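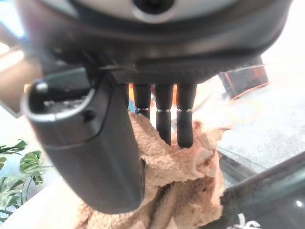 How to Get a Sourdough Starter Going Again

I left mine at the back of the fridge from June until the end of September, so I've had some practice with this one. It had a layer of gray liquid on top and smelled like nail polish remover. If yours is in the same state, don't toss it yet! Pink or orange streaks or fuzzy mold mean it goes in the trash, but the liquid is just a hungry starter.

Pour the liquid off, scoop out a spoonful from the middle and put it in a clean jar. Stir in 70 grams of flour and the same weight of lukewarm water. I use half rye for the first couple of feedings (my friend Blandine Texier swears by all rye, and her bread is better than mine, so maybe listen to her).
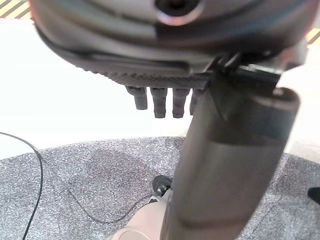 Leave the lid loose and park the jar somewhere warm. After 10 hours or so you might see a few bubbles – or nothing at all, which is fine. Throw out all but a spoonful and feed it again, morning and evening. Mine took five days to wake up.

Once it doubles within 6 hours of a feeding, two times in a row, go ahead and bake with it. Save the discard for pancakes, they're great with a bit of buttermilk.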